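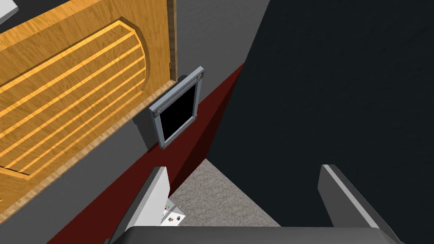 On the Keeping of Household Records

Readers of this site will be aware that its usual subject is the management of a modest household over a long period. The present entry concerns the records such a household produces, the manner in which they have been kept at my own address, and the changes that took effect this year.

The matter arose in January, when the county assessor's office in Salinas requested evidence of the date on which the rear addition to the house was completed. The addition was finished before my ownership. I was confident that the relevant permit had been handed over with the deed, and I was equally confident that I had put it somewhere sensible. The search took 10 days. The permit was eventually located inside the instruction booklet for a water heater that has since been replaced.

The assessor's office was courteous throughout and granted an extension on request. I wish to record my appreciation to the clerk, Ms. Azucena Rosales, who explained by telephone which of several similar papers would be accepted and which would be returned. An inspection card bearing a signature is sufficient. A contractor's invoice is not, even when marked as paid.

Scope of the review

Following this episode I undertook a full review of all paper held in the house. The review covered the desk, the hall closet, two suitcases, the sideboard and the space beneath the stairs. It did not extend to photographs or to family letters, which are governed by different considerations and will be addressed in a later entry if time permits.

Each sheet was handled once and assigned to a pile. The final tally was 3,152 sheets. Of these, 2,089 were found to have no further use and were shredded or recycled. I had expected the proportion to be smaller. The greater part of the discarded material consisted of utility statements, duplicate insurance booklets, and notices announcing that future notices would be sent electronically.

My neighbor, Mr. Gerrit Mkhize, kindly lent a shredder for the purpose. It required frequent rest periods, and this set the pace of the work more than any other factor. A household planning a similar exercise should allow for evenings over several weeks and should not attempt to complete it in one weekend.

Categories retained

The papers that remain have been divided under the following headings.

Property. The deed, the survey, all permits and inspection cards, the roof warranty, and a single sheet listing paint colors by room. The paint list has been consulted more often than everything else under this heading combined.

Identity. Birth and marriage certificates, passports, naturalization papers, and the military discharge of my late father. Certified copies are held separately from the originals.

Money. Tax returns with their supporting papers, pension correspondence, and the closing statements of accounts no longer in use. I had thrown out one such closing statement some years ago and later spent considerable effort obtaining a replacement from a bank that had by then changed its name.

Health. Vaccination records, eyeglass prescriptions, and the summary letters issued after hospital stays. Appointment reminders are not kept.

Equipment. Manuals and receipts for items presently in the house. A manual leaves the file on the same day the item leaves the house. Had this rule been in place earlier, the permit would have been found sooner, or possibly lost for good.

A sixth heading, Undecided, was permitted for the length of the review only. It held a number of items that resisted classification, among them a receipt for a piano no member of the family remembers purchasing, and a letter in Spanish from a Mr. Nicanor Montes thanking my grandfather for the loan of a ladder. The letter has been kept. The piano receipt has also been kept, against my better judgment.

Method of storage

The retained papers are stored in plain folders, labeled in pencil, and placed upright in two boxes. Ink labels were tried first and abandoned after the heading for the Health folder was misspelled. The boxes are kept on the ground floor, away from outside walls and plumbing. The basement was considered and rejected on account of the damp.

Several correspondents have asked whether a fireproof safe is necessary. I am not qualified to give a general answer. In this household the certificates and the deed are held in a small safe, and the remainder is not. A sealed envelope containing copies of the most important papers has been lodged with my cousin, Hiwot Alemneh, who holds it on the understanding that I hold hers.

Scanning was carried out for the Property and Identity headings. File names begin with the year, followed by a plain description. I had previously relied on the names assigned by the scanner, with the result that my only copy of the survey was stored for some time under a string of digits.

Continuing arrangements

Incoming paper is now placed in a tray beside the front door and dealt with on the last evening of the month. The task takes 30 minutes when it has been done the month before, and a good deal longer when it has not. July was missed entirely.

The assessor's file was closed in the spring with no change to the valuation. A copy of the closing letter has been placed under Property, directly behind the inspection card.

Comments on this entry may be submitted by the usual form. Those who wrote in response to the earlier entry on storm windows will receive replies in the order in which their letters arrived.

Posted November 8, 2021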